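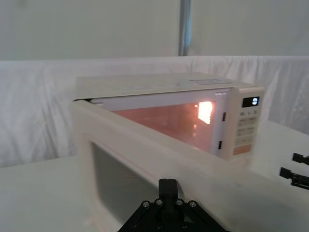
Purner Wrist Camera and Two-Arm Gripper Set: Appliance Door Evaluation

7/6/18
By Siiri Juška, Applications Group, Histedeo

The Purner set consists of two grippers, a compact camera for mounting at the wrist of either arm, and the Cabrera controller. It is supplied to laboratories and training centers that wish to evaluate two-arm handling of household equipment before committing to a full installation.

Evaluation task

The standard task for this set is a countertop microwave oven with a side-hinged door. The door is a demanding object for a wrist camera. When it stands open, its near edge lies very close to the lens and softens in focus, while the oven body and control panel remain more clearly defined. The lamp inside the cavity also produces a glare patch near the upper right corner. Customers comparing cameras are advised to leave the lamp on during at least part of the evaluation, as exposure settings chosen with the lamp off may not be suitable.

Small printing on the buttons should not be relied upon at this working distance. Where a task requires the arm to select a particular key, the key position should be taught in the controller.

Gripper

Each gripper has slim black fingers on angled linkage arms. The linkage plate is secured with hex-head screws, which should be checked at the start of each working day. A single finger may be placed against the edge of a door without closing the pair. Gladys Valderrama of the Histedeo test laboratory recommends this method for wide plastic door frames, where a full grasp can cause the fingers to slip toward the window.

The second arm may be held to the side of the appliance while the first attends to the door. A minimum clearance of 34 mm between the grippers is set in the controller and may be increased by the operator.

Comparison with the Flovurden gripper

The laboratory ran the same door task with the Purner and Flovurden grippers, completing 300 trials with each. The Flovurden gripper has broader fingers and was preferred for lifting containers. The Purner gripper was preferred for doors, as less of the camera view was blocked. The full report, prepared by Noura Rawashdeh, is available on request under reference 2116.

Ordering

The set is delivered with mounting plates, cables and a printed setup guide. Arms are not included. Evaluation loans are arranged through Marisol Escobar in Customer Services.

Related items

Cabrera Controller: Setup and Safety Limits
Flovurden Gripper, Broad Finger
Wrist Camera Mounting Plates
Replacement Finger Pairs

This website uses cookies to remember your region and language. By continuing to browse, you accept their use. Cookie settings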